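Tudodano storage boxes, the frosted ones. Review after a few months of cables

Quick one, writing this between loads. Bought the Tudodano boxes in April, set of 5, for the cable drawer. Drawer is the wrong word, it was a pit. Power leads, chargers, two printer leads for a printer we gave away.

What you get: frosted white plastic, rounded corners, a lip all the way around the top. Lids come separate in the pack, snap on ok. No dividers. No labels either, which annoyed me at first but I use masking tape and it peels off clean.

Good stuff first. The lip is the best part. You can grab a full box with one hand and it doesn't flex much. Frosted is the right choice for cables, you can tell if there's something in there without looking at the mess all day. Wipes down fine. Stack nicely with lids on, less nicely without.

Size. A long power lead with the big plug on it takes up a lot more than you think. Coil it tight and you fit four in a box, maybe. Coil it loose and it springs up and the lid pops off one corner. I had that happen twice before I gave up and started tying everything. Small bands, the ones that come on new leads, save those. Hemi Ngata at work told me to fold long leads into ovals instead of circles and he's right, they sit flat against the side and you get one more in.

Order matters too. Thick ones in first, flat on the bottom. Then the ones with round plugs, plug end in the corner. Thin charger leads on top because they tangle with eveything. Push down gently, don't force it, the connectors scratch the plastic. Mine has a nice long scratch inside already.

Not so good: the lids. One out of the set was slightly warped out of the pack and never closed right. Emailed the shop, got a reply from Maxine Pomare, very nice, replacement came in a week. But still. Also they slide on a smooth table when empty, you end up chasing the thing around while you load it. Wish it had little feet.

Compared to the Amundsen tub I had before: Amundsen is deeper and tougher but solid gray, so you have to open every one to find anything. Went back to my sister's garage. For tools I'd still pick it. For cables no.

Price was 26 for the set when I bought, seen it higher since. At 26 I'd buy again. Am buying again, the camera chargers need a home and the laptop leads are back on the table waiting for thier turn.

One tip, empty the whole drawer first and coil everything before a single lead goes in a box. I did it one at a time, got bored, and ended up with half a pit.

4 stars. Lid loses it one.
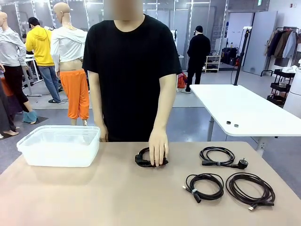

Oh and they're not dishwasher safe, it's on the sticker underneath, I missed it. Hand wash, dry them before the cables go back.

Contact Merkden Home Reviews | © Merkden, all rights reserved | Back to top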